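The capsule wardrobe maths doesn't add up

I have now read 14 articles telling me that owning fewer clothes will make me calmer, richer and better dressed. I own fewer clothes. I am about as calm as I was in January, when I started, and I'm certainly not richer.

The claim that bothers me most is the one about money. A newsletter I used to like put the average saving at £520 a year, with no word on where that came from. Average of whom? Saved compared with what? I went looking and found two other sites quoting the same figure, each pointing at the other.
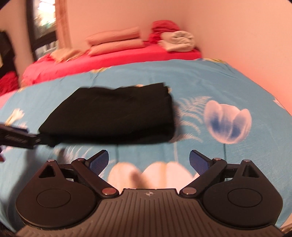 Skye Chisholm
Writer and reluctant declutterer, Stavham

My own sums are less cheerful. The rule says you buy one good thing in place of several bad ones, so I bought a Menzies cardigan that cost more than everything it replaced. It went at the elbow in 3 months. The old Brison one, from the supermarket end of the high street, is still going and has been through the wash more times than I'd like to admit. I'm not saying cheap is better. I'm saying price told me very little, and the people who say otherwise often have a link to the shop at the bottom of the page.

Then there's the business of colour. Stick to black, navy and grey, they say, and it will all go together. Well, yes. So would a drawer full of bin bags.
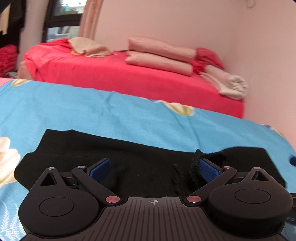 Sorting day, upstairs.

What I will grant them is that having less to put away is pleasant. I can shut the wardrobe. I found a Jurkberg scarf I'd been blaming my sister for. But that took one wet afternoon and a roll of sacks - it didn't need a philosophy, or a paid course with a workbook.
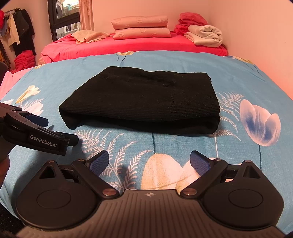
Folding is the other thing I was told would change my life. The theory is that a properly folded jumper creases less and lasts longer, and I can find no one who has tested it. I can get black knitwear into a neat flat rectangle on a flowery blue bedspread, and it still has a few creases and bits of lint on it. Hanging stretches the shoulders, apparently. Rolling does something else. I suspect a shelf is fine.

If you've kept proper records, before and after, I'd like to see them. Receipts preferred.

Posted 7 May 2021 in Home, Grumbles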